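12 May 2018

Soil moisture bench, third go at the calibration. I finally gave up on the old Zevbridge probes and dried the cores properly this time, overnight in the oven, because the batch from March came out all over the place and I'm pretty sure I rushed it. 19 cores from the Gudeta plot, all from the dry end of the field where the wheat has gone that sad gray-blue color.

Weighed everything twice. The top cores are awful! There's hardly any water left in them, and two crumbled when I pushed them out of the sleeves (saved what I could, marked them on the sheet with a star). The deeper ones, down at 90 cm, still feel like something a root could use – so the subsoil isn't gone yet, whatever the surface looks like.

The probe reads high in the dry cores and okay in the damp ones. Same pattern as last time, so I'm starting to blame the curve and leave the probe alone. The factory curve must have been made for a much sandier soil than ours. I'll fit our own and see if the Hundeo cores land on it too. 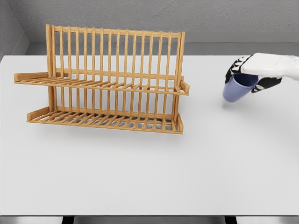
## Infiltration rings

Poured 500 mL into each ring at the Bratus site, same as before. The bare strip took forever. Water just sat there on the crust, and I had time to eat a whole sandwich and write up the labels. On the stubble strip it was down before I'd gotten the cap back on the bottle. I knew stubble helped but wow.

One ring leaked along the side, so ignore the third reading on the bare strip. I should have hammered it in deeper, but the ground is like a parking lot and I was worried about bending the edge again.

## To do

- refit the curve without the two starred cores, then with them
- redo the leaky ring after the next rain, if we get one
- order more sleeves, we're nearly out
- the dust trap on the west fence was 80 percent full – empty it and weigh it before the wind gets up again
- find out who has the good mallet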